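餐饮卫生基础 第四讲 清洁与消毒(讲义,课前印发)

上次没讲完的交叉污染先补两句,然后进正题。笔记自己补,黑板上的图不再单发。

一、补上次的

生熟分开,大家都会背。考核扣分多在细处:切完生鸡的手去开冰箱,冰箱把手算不算接触面?算。水龙头、调料罐盖子、围裙下摆、手机,都算。上次有人问抹布怎么归,归到传播途径里,和手并列。

食物接触面:砧板、刀、碗盘、台面、机器的刀头和料斗。
手接触面:把手、开关、龙头、秤的按键。
其余:地面、墙、排水沟、天花板风口。

三类的清洁频率不一样,表格在教材122页,请自己抄一遍,抄比看有用。考试会考频率,不考表格的格式。

二、几个词先分清

清洁:去掉看得见的污物,油、渣、粉、糖浆。靠水、洗涤剂、力气。
消毒:把微生物降到安全水平。靠热或者化学品。
灭菌:全部杀死,包括芽孢。厨房一般做不到,也不要求,别在作业里乱用这个词。上学期一半作业写“对砧板进行灭菌”,扣分。
抑菌:只是让它长得慢,冷藏属于这类。冷藏不杀菌!拿出来照样长。

洗涤剂和消毒剂是两样东西。有的产品两样都有,瓶身会写明。没写就当没有。

三、为什么先洗后消

油膜、蛋白、淀粉残留会把消毒液里的有效成分消耗掉,浓度还在瓶子上写着,到了台面上已经不够了。含氯的尤其明显。残渣下面的细菌也碰不到药液。
蛋液特别麻烦,先用冷水或温水,一上来就热水,蛋白凝在表面,更难刷。奶也一样。
淀粉类(米浆、面糊)泡一会儿再刷。
油类要热水加洗涤剂,水凉了就换,不要舍不得。
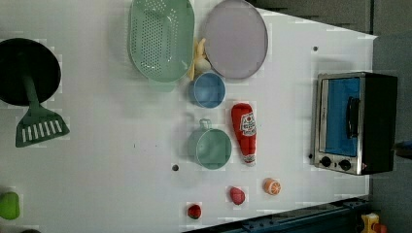 清洁和消毒可以合成一步做吗?

厨房里按两步做。先用洗涤剂把污物去掉,清水冲净,再上消毒剂并留够作用时间。市面上的二合一产品只适合本来就不太脏的表面,油污重的地方仍要先单独洗一遍,而且洗涤剂没冲干净的话,和有些消毒剂(例如季铵盐类遇上阴离子洗涤剂)会互相抵消。

四、标准步骤

刮。残渣进垃圾桶,不进下水道。
洗。洗涤剂按标签兑,多放不会更干净,只会更难冲。
冲。流水。泡沫没了再停,角落用手摸一下,滑的就是没冲净。
消。热力或化学,选一种,做到位。
晾。自然风干。不要拿抹布擦,前面全白做。

这里有个常见的错:消完毒又拿刚才的布把盘子擦亮。前台喜欢亮的,可以理解,用一次性纸巾或者晾久一点。
需要冲掉消毒液的产品,标签上会写,最后在冲一遍再晾。

五、热力消毒

煮、蒸、热风、洗碗机的高温漂洗段。好处是没残留,也不挑水质。坏处是烫手、费电,塑料件会变形。
温度和时间要成对记。只写温度不写时间,这题零分。
洗碗机要看两个表,主洗和漂洗,早上开机后空跑一遍再读数,冷机器读出来的不算。
Lorneden 实训厨房那台老机器,主洗水温设在65度,低于这个数会停下来报警,学生以为坏了去拍它。没坏,等它升温。漂洗段另有一个加热器,温度更高,两个数不要混在一起记。
喷臂的孔堵了,温度再高也洗不净。每天收班拆下来冲。柠檬籽、牙签、标签纸,是最常堵的几样。

六、化学消毒

浓度、时间、温度、pH,再加一个脏不脏。五个因素,缺哪个都可能失效。
含氯类:便宜,见效快,对金属有腐蚀,见光见热分解。当天兑当天用。绝对不要和酸性清洁剂混,会放出氯气。洁厕的那瓶不准进厨房。
季铵盐类:味道小,不太腐蚀,怕硬水、怕肥皂。
酒精类:小件和手用,表面要先干净,也要先干。明火旁边不要喷。灶台还热着的时候不要喷!
过氧化物类:残留少,价格高,开盖后看有效期。

兑液顺序:先量水,再加药。戴手套,护目镜有就戴。容器贴标签,写品名、浓度、兑制时间、谁兑的。没有标签的喷壶一律倒掉,不要闻。
试纸测浓度。试纸也有有效期,受潮变色就没用了。测完的数写进记录,别写“正常”,写数。

课上演示用的是 Butix,浓缩型,兑法照它瓶身那张表,不同用途浓度不一样,台面和拖地的不能共用一桶。其他牌子的作用时间自己查标签,别套。

作用时间的意思是表面一直湿着的时间。喷完马上擦干等于没做。夏天空调对着吹,干得快,要补喷。

七、台面怎么检查
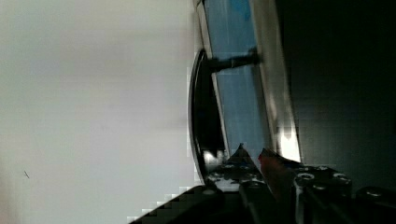
目视检查放在第一位,做得到的人很少,赶时间的时候大家都是站着扫一眼。要求是弯下腰,侧着光看,从一头看到另一头,浅色表面尤其不能偷懒。左下方那一小点深色的东西,正着看很容易漏,像一道小划痕,也像落上去的一根头发,光凭看分不出来。处理办法是用湿纸巾擦一下:擦得掉就当异物,按清洁流程重做这一块;擦不掉就用指甲横着刮过去,有坎就按划痕登记。划痕也要管,深了会藏污,砧板是这样,塑料台面也是这样。右边再远一点还有一片很淡的污迹,这种淡的更容易放过去,油膜刚开始就是这个样子,考试写观察记录时,淡的也要写。

目视之后是触摸,戴干净手套,滑、粘、沙,各写各的。
再往后是快速检测,涂抹拭子插进仪器出读数。读数只说明有机残留多少,不等于细菌数。别在报告里写“细菌为多少”。
真正要细菌数,送培养,等结果要几天,开业的厨房等不起,所以平时靠前面几样。

取样点不要老挑同一块。大家都爱取中间,中间最干净。去取边角、接缝、设备脚底下。

八、抹布

单独一节,年年讲年年错。
颜色分区,生的、熟的、前厅、卫生间。颜色由各店自己定,定了就贴墙上,不要一个班一个说法。
湿布团成一团搁在台面上是最坏的情况,又湿又有营养还有温度。用完洗、消、摊开晾。或者泡在消毒液桶里,桶里的液按时换,浑了立刻换。
能用一次性的就用一次性的。成本问题上次 Stindanetti 的人来讲过,他们几家门店换成一次性之后布草洗涤费降了,纸费升了,总账差不多,记录反而好做。他们的幻灯片我还没要到,要到再发。

九、手

洗手搓揉20秒,从打上皂液开始算,冲水的时间不算在内。指尖、拇指、手背、指缝,最容易漏的是拇指。
什么时候必需洗:进厨房、上完厕所、碰过生肉生蛋、倒过垃圾、摸过脸和头发、数过钱、换手套前。
手套不能代替洗手。手套破了看不出来。戴着手套摸手机的,这副就算脏了。
伤口用蓝色防水创可贴,外面再戴手套。蓝色是为了掉进食物里找得到,厨房里很少有蓝色的食材。
免洗凝胶放在洗手之后用,手上有油有渣的时候它不起什么作用。

十、时间安排和记录

连续使用的食物接触面,中间也要清洁消毒,本课程按每两小时一次要求。换食材时不管到没到点都要做。
收班清洁从高往低,从干净往脏。先收食物,再动喷壶。食物还敞着就开始喷消毒液,这个在 Abu Hammour 那次实习里出过,一整盘沙拉倒掉,组长写了检讨。
记录当场写。收班以后一口气补一天的,笔迹一样、笔一样、连时间都整整齐齐,检查的人一眼看穿。
写错了划一道线,旁边重写,签名。不准涂改液。
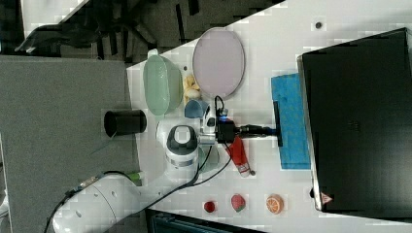

图3 白色台面,上面放着各类家用物品和玩具食物

上消毒液之前台面要先清空。东西不挪开就绕着喷,底下那一圈永远是脏的。小件拿走单独洗,挪不动的设备抬脚擦底。

十一、常见说法,课堂讨论用

“木砧板比塑料的脏。”看保养。裂了都该换。
“醋可以消毒。”有一点抑制作用,达不到厨房的要求,去水垢可以。
“看着干净就是干净。”第七节。
“多倒点药更保险。”残留超标也是食品安全问题,化学性危害,第一讲的内容,回去翻。
“开水浇一下就行。”浇上去就凉了,时间不够。

讨论时不要念课本,讲自己待过的厨房。店名可以不说。

十二、作业

选一个厨房(家里的也行),画接触面分区草图,标出三类。
写一份收班清洁程序,要能让新来的人照着做,写清用什么、怎么兑、等多久。“适量”“一会儿”这种词出现就退回。
查一种消毒剂的标签,抄下有效成分、浓度、作用时间、是否需要冲洗、禁忌。
篇幅在一页左右,手写打印都收。

二月月底前交,交到 Godfrey Mosoti 老师的信箱,不要塞我门缝。逾期的去找他说,我这边不收。
实训那次穿防滑鞋,头发全部收进帽子,指甲油提前卸。首饰锁柜子里,丢了自己负责。
下一讲:虫害防治。先读教材里老鼠那一节,蟑螂的可以晚点读。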